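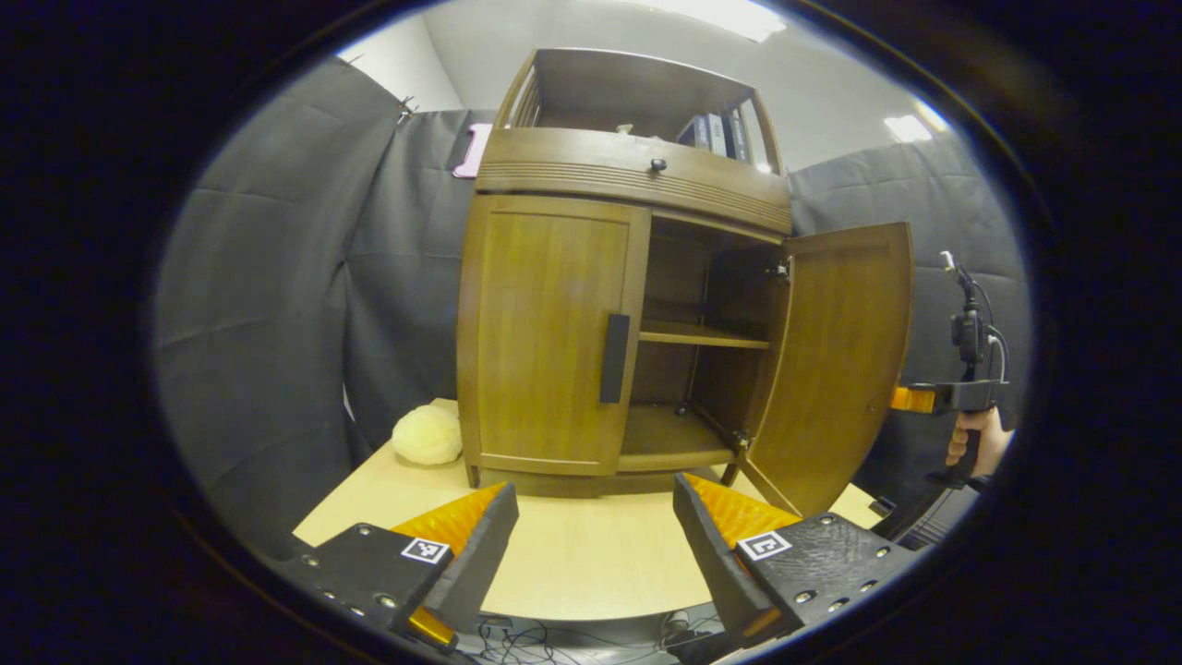 My aunt's recipes came to me in January, in two shoeboxes that smelled like cumin and old tape, and I've been trying to cook my way through them ever since. She ran the lunch counter at Taheri in Nerkville for years and wrote everything down on whatever was handy — receipts, church bulletins, the back of a dentist's bill! I want them in binders, spines out, like the dark blue and gray binders or books up on that open shelf over the drawer, so I can grab the soups without digging through the pickles.

The trouble is her measurements. "A glass of rice" means nothing until you know which glass (my cousin swears it was the chipped one). I called Rostam Parsa, who washed dishes for her and now cooks at Lamus, and he laughed for a good long while before telling me she never used a glass at all. She used a coffee can.

So I've made the lamb and split pea stew three times now. The first was soup, the second was cement, and the third got my mother to put down her phone and ask for more. I wrote that one out on a clean card, coffee can and all. Next up is the quince jam, if I can ever read her sevens.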